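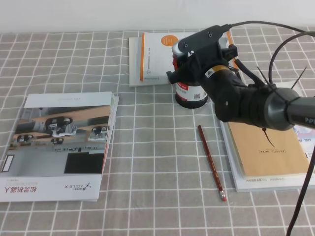 How much practice data does a robot arm need before it can clear a desk of small things?

It depends more on how varied the practice is than on how much of it there is. A few hundred recorded moves with the objects shifted and swapped each time will usually do better than a much bigger set where everything starts in the same spot.

The tips on this page come from the desk-clearing study we ran at Vevdale, where an arm learned to put away stationery and small bottles from recorded demonstrations. Monique Marchal set up the tables and Chang-ho Jang did the training runs. Most of it applies to any arm on any workbench, and a few of the tips are good for the desk even if a person is clearing it.

Cover the table

Bare desktops reflect the ceiling lights, and the bright patches move when somebody leans over. Put a cloth down. Gray with white grid lines is a good choice, as the lines let you set an object back where it was by eye. Pull the cloth flat and clip it underneath. A fold under a pencil is enough to change the height of the grasp.

Iron the cloth if it has been stored folded. Wash it without fabric softener, which makes paper slide.

Put out things of different heights

A pencil, a brochure, a booklet, a stack of notebooks and a bottle make a fair test. The bottle stands well clear of the cloth and is the easy one. The pencil is low and narrow and should be laid at a slant, then at another slant, all through the session. If it always lies the same way the arm learns that one angle and very little else.

Stacks are worth including. In our runs the arm would often take hold of the top notebook and drag the one below it along. We got fewer of these when the demonstrations included stacks with the edges out of line, the way people leave them.

Turn printed covers around

Glossy covers with photos on them caused more trouble than we expected. Angus Tuhiwai found the arm was steering by the pictures on the covers, and it slowed down or stopped when a brochure was turned upside down. Turn printed things between recordings. Swap one brochure for another every so often. Plain kraft covers gave no trouble at all.

Labels on bottles are the same. Rotate the bottle a little each time so the label faces a different way.

How we recorded

We made two sets. The first had 1,000 demonstrations with the objects put back on the same grid squares every time. The second was a good deal smaller, and before each recording Monique moved every object and turned at least one of them over or around. Training was the same for both, and so was the test, which used layouts the arm had not met.

The first set failed on some 13 percent more of the test layouts than the second. Most of the difference came from the pencil. On the bottle the two sets were hard to tell apart, so if bottles are all you want moved, the simpler way of recording is fine.

We have not tried this with soft things such as cloths or bags. Zoriana Tymoshchuk is planning a run with those in July.

Tie the cables, then check the reach

Leave enough slack for the wrist to turn all the way in both directions, and tie the cable with the arm at full stretch. Cables tied with the arm folded will pull tight later. Zip ties are fine. Trim the tails if they can reach the camera's view of the gripper, or catch on sleeves. Hook and loop straps are easier if you change grippers often - they do work loose, so look at them at the start of a session.

Run the arm slowly to each corner of the cloth before putting anything down.

Wipe the fingers

Dust and skin oil build up on gripper pads. A damp lint-free cloth at the start of the day is enough. Let the pads dry fully before picking up paper. Do not use hand lotion before handling the objects; Ieuan Parry lost an afternoon of recordings to a greasy pencil.

Keep a paper log

Write down the cloth, the lights that were on, which objects were out and who was placing them. Keep the log book off the test table, or it will end up in the recordings. Throw out a recording the same day if you bumped the table, as it is very hard to find later.

Storing the objects

Keep each test set in its own lidded box with a list taped inside the lid. Pencils should go back in at the length they came out, so use a different one for the log.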